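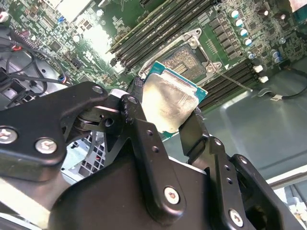

Refurb Room Update for the Skerneo Fund

Filed under: Grantee News | Community Tech

March 13, 2026

Print this page | E-mail this page

Hello again from the Stilov refurb room! You asked for a short one this time, so I'll try (no promises).

We've taken in 409 donated desktops under the grant and 200 are finished and out the door. Another 43 went straight to parts. Processors are the slow bit. Plenty of them arrive with old gray thermal paste dried onto the metal lid, and it all has to come off before a fresh dab goes on. The sockets need even more patience — those little gold-colored pins bend if you so much as breathe on them, and a bent one can cost us the whole motherboard. We lost 23 boards that way before Christmas, which hurt. I've since moved the socket work to the bench by the window and the light is so much better.

Money: we're under budget on paste and wipes, over on memory. I'd like to shift what's left in the Trindero shipping line over to memory if that's OK with you. I can send the receipts whenever you want them.

Next up is the Kong Street library order, due in June. The cases are cleaned and stacked, and I'm still short on power cords, so if your office has a drawer full of them, please send them our way!

Tags: refurbishing, desktops, grant reports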